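Meltard Parts Vocabulary -- README

3 min read
Print | E-mail

Meltard is a word list for people who write, translate or edit repair manuals. It pairs the everyday English names of small mechanical and electrical parts with their Dutch equivalents, and notes which names are regional, outdated or easy to mix up. It started as a shared spreadsheet at Doucette, where three translators kept sending each other the same questions.

What is in it

The current release holds 500 entries. Of these, 186 have a usage note. The rest are plain pairs, one English term and one Dutch term, with a part of speech and a subject code.

Each row in terms.csv has these columns:

- id: a number that stays the same between releases
- en: the English term, lower case unless it is a proper name
- nl: the Dutch term
- subject: PLUMB, ELEC, FAST or GEN
- region: NL, BE or blank
- note: free text, often blank
- status: checked or draft

Spelling on the English side is American. British spellings are listed in variants.csv and point back to the main entry by id. Plurals are only given where they are irregular or where the part is always sold as a pair.

Where the terms come from

Most entries were collected by Griet Leemans and Roel Van Beek from their own translation work. The subject code ELEC was the last to be filled in, and it is still thinner than the others. Words for valves gave the most trouble. English writers use "solenoid," "solenoid valve" and "electric valve" almost as they please, and the Dutch side has "magneetventiel" and "magneetklep" in competition. We list both and mark the first as preferred.
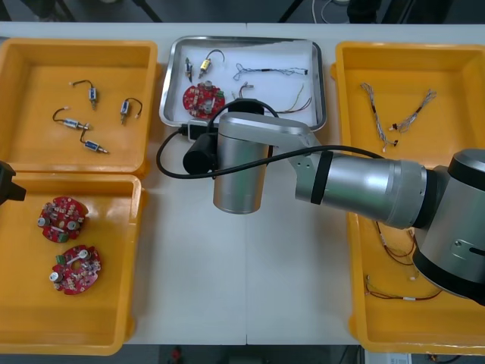
Solenoid valves in a yellow tray. See the ELEC entries.

A second problem area is connectors. "Plug," "connector" and "terminal" overlap in English, and many manuals switch between them on the same page. The notes say which one we chose and when to leave the writer's word alone.

How entries are checked

Every entry marked "checked" has been read by 2 people, one of whom did not propose it. Femke Dijkstra reads for Dutch usage in the Netherlands and Henk Declercq for Belgium. If they disagree, both terms stay in and the region column is filled.

Draft entries are usable, but please look them up elsewhere before printing anything.

Known gaps

- Thread sizes and pipe fittings are hardly covered.
- There are no definitions. Meltard is a list of pairs, and a dictionary would be a different project.
- Some notes are still in Dutch only.
- Abbreviations are missing, apart from the ones that turned up in the FAST set.

Using the files

The files are UTF-8 with commas as separators. Older spreadsheet programs may open them with broken accents -- import them as text and pick the encoding by hand. The ids are safe to link to. Row order is not.

Corrections can go to Marloes De Haan. Send the id, the change you want and a sentence in which the term is used. The next release is planned for August.

Contact | Copyright Meltard contributors | Back to top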